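Listen > Haus-und-Küche > Archiv > Thema: Kalk und Trübung auf Trinkbechern
Voriges Thema | Nächstes Thema | Antworten | Alle Beiträge

Von: Kipchumba Okoth
An: Liste Haus-und-Küche
Betreff: Re: Trübe Becher im Gemeinschaftsraum

Guten Abend zusammen,

Naomi Obura schrieb im September:

> Wir haben in unserer Teeküche sehr hartes Wasser, nach Auskunft
> des Hauses 20 Grad. Nach jedem Spülgang haben die Becher einen
> weißen Schleier. Essig hilft ein paar Tage, danach ist alles wie
> vorher. Josphat meint, es liegt am Klarspüler, ich meine, es liegt
> am Salz. Hat jemand von euch Erfahrung damit? Und lohnt es sich,
> bei Kunststoff überhaupt noch etwas zu versuchen?
> Grüße, Naomi

Liebe Naomi, entschuldige bitte die späte Antwort. Ich wollte zuerst selbst probieren, bevor ich etwas schreibe, und für mein Deutsch brauche ich auch immer etwas länger.

Zuerst zum Salz. Ihr habt beide ein bisschen recht. Das Salz ist für den Enthärter in der Maschine, und wenn der Enthärter falsch eingestellt ist, nützt der beste Klarspüler nichts. Bei unserer Maschine stand er auf der niedrigsten Stufe, wahrscheinlich seit der Lieferung. In der Anleitung gibt es eine Tabelle, wo man die Wasserhärte sucht und daneben die Stufe findet. Ich habe sie auf die richtige Stufe gestellt und den Salzbehälter gefüllt. Seitdem ist auf den Gläsern deutlich weniger Schleier.

Den Klarspüler habe ich danach eine Stufe niedriger gestellt. Zu viel davon macht bläuliche Streifen, die man leicht mit Kalk verwechselt. Man kann es prüfen: Kalk geht mit einem Tropfen Zitronensäure weg, die Streifen vom Klarspüler gehen schon mit warmem Wasser und dem Finger weg.

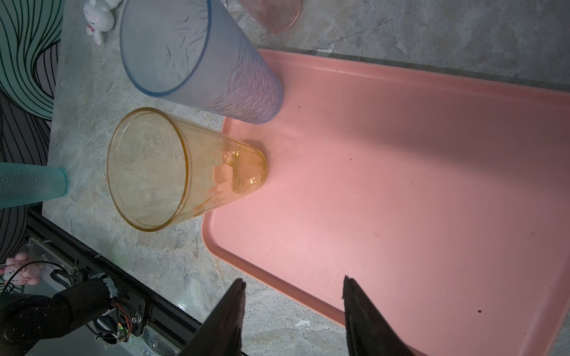 Für das Entkalken von Hand nehme ich Zitronensäure als Pulver, 20 Gramm auf 400 Milliliter Wasser. Wichtig ist, dass das Wasser kalt oder höchstens lauwarm ist. In heißem Wasser kann sich ein anderer Belag bilden, der schwerer weggeht als der alte. Kamil Šťastný hat mir das vor langer Zeit erklärt, und ich habe es trotzdem zweimal falsch gemacht. Bei einem leicht facettierten Becher wie dem durchscheinenden bernsteingelben genügt mir ein weiches Tuch. Bei dem blassblauen mit den kleinen Wellen in der Oberfläche nehme ich dazu eine weiche Bürste, denn in solchen Rillen hält sich der Kalk, und das Tuch geht darüber hinweg. Matt bleibt so ein Becher natürlich auch nach der besten Reinigung. Wer ihn mit einem klaren Glas vergleicht, wird nie zufrieden sein.

Von Essig würde ich bei Gummidichtungen abraten. Josphat Athumani hat damit im alten Büro die Dichtung einer Kanne verdorben – sie wurde weich und roch noch wochenlang. Für eine Dichtung reicht Wasser mit etwas Spülmittel.

Jetzt zu deiner Frage nach dem Kunststoff. Es gibt zwei Arten von Trübung, und nur eine davon kann man entfernen. Wenn der Becher nass klar aussieht und trocken wieder trüb wird, kann es Kalk sein, es können aber auch feine Kratzer sein. Nach dem Bad in Zitronensäure weiß man es sicher: Was dann noch trüb ist, ist Kratzer und bleibt.
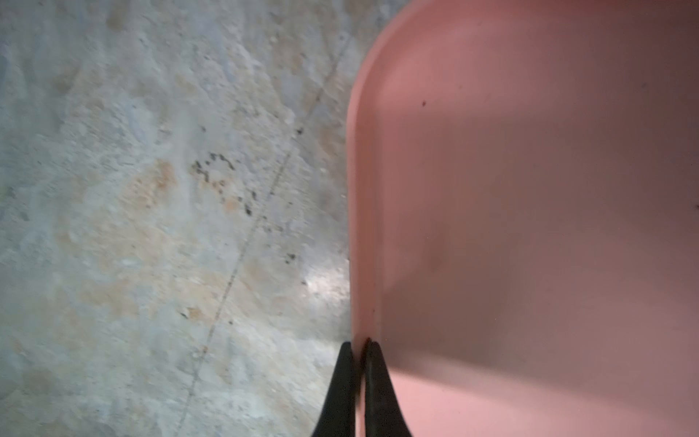 Solche Becher sortiere ich nicht sofort aus. Sie sind noch gut für Stifte, für Samen auf der Fensterbank oder zum Abmessen von Salz. Zum Trinken nehme ich sie nicht mehr gern, vor allem, wenn man die Kratzer innen mit dem Fingernagel fühlt.

Noch etwas zum Trocknen. Wir öffnen die Maschine sofort nach dem Programm eine Handbreit und warten, bis der Dampf weg ist. Kunststoff trocknet langsamer als Porzellan, er speichert wenig Wärme. Deshalb bleiben auf ihm die Tropfen stehen, und jeder Tropfen wird ein Fleck. Ich trockne die Becher also kurz mit der Hand nach. Atieno Barasa stellt ihre schräg auf ein Gitter, das geht auch und kostet keine Zeit.

Eine Frage habe ich selbst noch an die Liste. Bei uns wird überlegt, einen kleinen Filter von Flukomard unter die Spüle zu bauen. Hat jemand so etwas in einer Küche, die täglich von vielen Leuten benutzt wird? Mich interessiert vor allem, wie oft ihr die Patrone wechselt und ob das Wasser am Hahn danach merkbar langsamer kommt.

Mit freundlichen Grüßen
Kipchumba Okoth

Liste Haus-und-Küche | Kontakt zur Moderation | © Bravetness | Nach oben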